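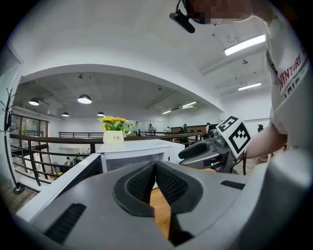 A street fair takes place on roads, parks or squares that are used for something else the rest of the year. Before it opens, every stall, stage and food truck must be given a place. The Rudport Street Fair is held in August and has 384 stall spaces. Planners start with a flat surface, such as a street or a wooden floor of the light brown kind in the photo, and divide it into rectangles. Each rectangle gets a number, and the number is written on a map.

How does a stall get its space?

A person who wants to sell something fills in a form. The form asks what will be sold, how large the stall is and whether it needs electricity. Stalls that cook food are placed near a water supply. Stalls that sell quiet things, such as pottery or books, are placed away from the main stage.

What is a fire lane?

A fire lane is a strip of road that must stay empty. It has to be wide enough for a fire truck. No stall, table or sign may be put in it, even for a few minutes. On the Rudport map the fire lanes are colored red.

Where does the power come from?

Some stalls plug into boxes on the street. Others use a generator, a machine that burns fuel to make electricity. Generators are loud, so they stand behind the stalls. Cables that cross a path are covered with a rubber ramp, which keeps people from tripping.

How many people can come in?

Every area has a limit, called its capacity. Hofstetter Square has a capacity of 1,000 people. Tidlow Park, where the music stage is, can hold 900. Workers at the entrances press a small counter each time a person goes in or out. When an area is full, the entrance closes until some people leave.

What happens at the end?

The fair closes at 9 p.m. on Friday. Sellers pack their stalls first, and trucks may enter only after the visitors have gone. Then the street is swept, the trash is taken away and the road signs are put back.

Words to know

Capacity: the largest number of people allowed in a place.
Generator: a machine that makes electricity.
Vendor: a person who sells things.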